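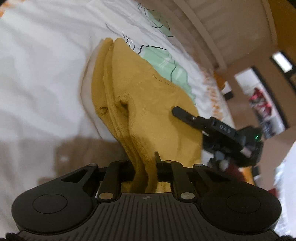 Figure 6. View from the camera on one hand-held gripper during a two-gripper trial with a yellow cloth item on a printed bedsheet. The second gripper comes in from the right.

4.2 Fingertip comparison on soft items

We compared two fingertip shapes on the same hand-held gripper body. The Hitora tip is thin and comes to a point. The Stuvutine tip is wider and has a soft pad on its inner face. Linkage, housing and camera mount were left unchanged between conditions, so any difference in the results should come from the tips or from the people using them.

Trials were recorded in furnished bedrooms, with the items laid on a made bed. We chose beds over the lab table used in Section 4.1 because a sheet gives way under the fingers and wrinkles along with the item. Printed sheets were allowed. In Figure 6 the sheet has green shapes with black outlines close to the cloth, and prints of this kind later caused trouble for the segmentation step (Section 5.3).

Each operator held one gripper in each hand. The near gripper was to gather the narrow end of the item while the other steadied the wider part. Figure 6 shows this arrangement, with the cloth bunched between the jaws of the near gripper and one finger of the other at the wide panel. A grasp was scored as good if the item could be raised clear of the sheet and held there for 2 seconds. Picking up the sheet along with the item was scored as a failure, even when the item itself was held firmly.

After removing recordings with dropped camera data we kept 3,147 grasps. Seidu Nutsugah labeled all of them, and Mal-soon Shin labeled a random subset of 245 without seeing his labels. Disagreements were mostly over whether the sheet had been lifted or only dragged, and these were settled by watching the recording from both grippers.

The pointed tip did better on knitted items and on anything with a loose fold to enter. The padded tip did better on thick hems, where the pointed tip tended to slide off. Sheet pickup was more common with the pointed tip, mainly when the operator came in at a steep angle. We did not control approach angle, and the Tsao wrist guide was not available until later sessions.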